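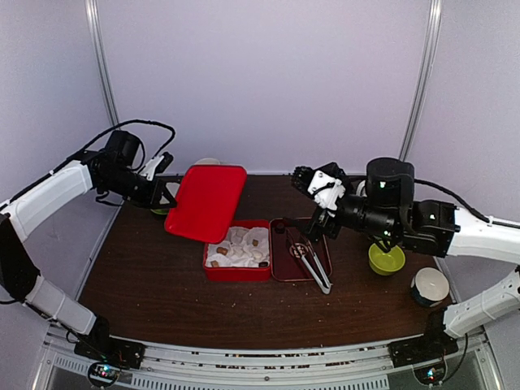
One arm lifts the red lid. The other reaches over towards the tray with the tongs on it.

How do you buy a robot?

Kestach Kids – Machines and Money pages

Quick answer: slowly, with a list. Long answer, keep reading.

Lots of people think you pick a robot the way you pick a bike. Nice colour, right size, done. But a robot arm is only one bit of the shopping. It needs something to stand on. It needs a thing on the end to grab with. It needs cables, power, a computer telling it what to do, and a job to practise. All of that costs money and someone has to plan it before the first box turns up.

Planning how to spend money is called budgeting. You do it already if you save up for something.

Start with the job

Grown-ups who buy robots for work are supposed to start with one question. What do we want it to do?

Say the job is food. Putting small pieces in a tin, taking them out again, using tongs. Sounds easy! You could do it while watching telly. For a robot it's a pile of little jobs. Get the lid. Put the lid somewhere. Get the tongs. Squeeze, but gently. Let go in the right place.

Write the little jobs down. Every one might need something buying.

One arm or two?

Try this at home. Put one hand behind your back and open a biscuit tin. Tricky, the tin slides about. With both hands, one can hold and one can pull.

Same with robots. With two arms, one can lift a lid while the other does something else. But two arms means two bases, two grippers, twice as many cables and a bigger table. More to mend as well. So buyers ask if the job really needs a pair. A job like pushing a button, one arm will do. Opening tins and using tools, two is handy.
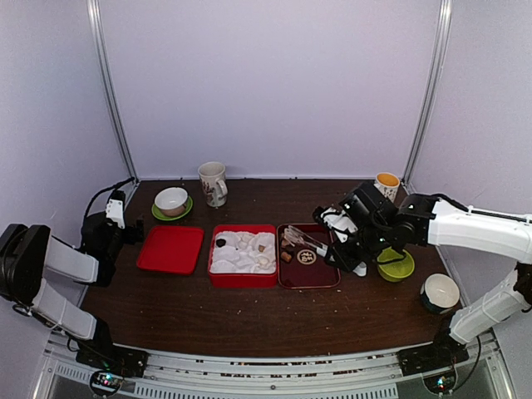

Tongs in the gripper, tips down by two small brown cubes. The other gripper is open.

The grabby bit

The part on the end of the arm is a gripper. Sometimes it comes with the arm, sometimes it's sold on its own. Check! People forget. Then a very clever arm arrives and it can't pick up a pea.

Some grippers have fingers, a bit like a beak. Some use suction, like a hoover. For floppy things, or crumbly things, or slippery things, you have to think hard about wich one.

A money-saving trick is giving the robot an ordinary tool. Kitchen tongs are cheap. A special food gripper usually isn't. If an ordinary gripper can hold the tongs well enough, that could be one less expensive thing on the list.

The boring stuff

Don't skip this, it's where budgets go wrong.

A strong table or frame. If the table wobbles, the arm wobbles.
Something to bolt the bases on to. Metal rails are good because you can move things along later.
Power. Enough sockets, in the right place.
Cables. Long enough for the arm to stretch right out without tugging.
Walls or screens round the sides, if people walk past or things might fall off.
A stop button you can reach fast.
A computer, and somebody's time to set it up. Time costs money too, even though it doesn't come in a box.
Cleaning things. Food means crumbs, and crumbs get everywhere.

And spare parts. Fingers wear out. Cables get bent again and again till they crack. A sensible buyer asks how long a spare takes to arrive, because a robot waiting for one tiny part is a very expensive coat stand.

Practice things

A robot that's going to work with food needs food-ish things to practise on. Bowls, mugs, saucers, trays, tins. These are the cheapest part of the whole list, you might find most of them in a charity shop.

Get different ones though. If you only ever practise with one bowl, you only find out about one bowl. Tall, short, shiny, dull, with a handle, without. A bowl sitting on a saucer is harder than a bowl on its own, there's a rim in the way.

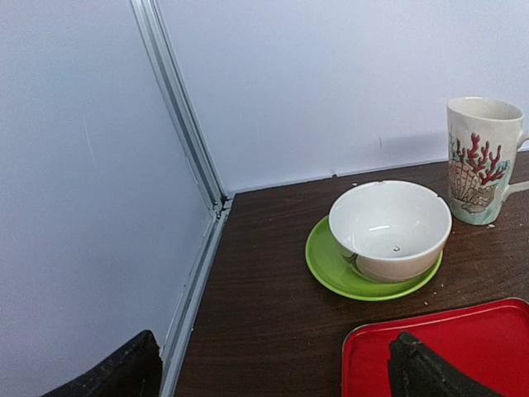

Bright colours can help too. Lots of robots use cameras, and a white bowl against a white wall can be hard to make out. Put something green or red near it and there's an edge to find. Costs hardly anything. Worth writing on the plan next to the big stuff.

Oh, and buy spares of anything that breaks. China mugs especially.

Let's do a sum

Benley School robot club has £200 to spend. They want a small desktop kit arm called the Skorkora. One kit costs £98.

Two kits would be £98 + £98. That comes to £196.

Take £196 away from £200 and there's £4 left.

So they can have two arms! Except, hang on. £4 has to pay for a board to fix them to, and screws, and batteries, and practice cups. Will it stretch? Not very far.

What else could they do?

Buy one arm now. That leaves £102 for everything else, and whatever they don't spend can go towards the second arm.
Borrow one from another school and buy one.
Buy two, and bring cups and boxes from home.
Wait, save more, buy it all together.

There isn't one right answer. The club at Benley picked the first one, one arm now. Chisholm School had the same money and bought both kits, then made the base from an old shelf. Both clubs have a plan for the next lot of money, good on them.

Remember these are little kits for a desk. Big arms for workshops and factories cost a great deal more, and the planning takes months.

Questions to ask before anyone pays

What's the job?
How heavy is the heaviest thing it has to lift? Weigh it, don't guess.
How far does it need to reach? Measure. With a tape measure, not your arm.
What's in the box and what isn't?
Who will look after it?
Can we see one working first?
What happens if it breaks?
Is there any money left for a suprise?

That last one has a name, contingency. Con-tin-jen-see. Means money you keep back for things you didn't think of. Good plans have some. In the sum up there, the two-arm plan had £4 of it and the one-arm plan had loads more.

Have a go

Choose a job in your kitchen. Laying the table, sorting the spoons, anything. Write the little jobs down. Then write what a robot would need to do them, including the boring stuff. Put a star by the things you've already got at home.

Ask a grown-up to help you look up prices. Add them all up. Gulp. Now cross out what you could do without and add it up again.

More on the Machines and Money pages: What does a spare part cost? and Who fixes the robots?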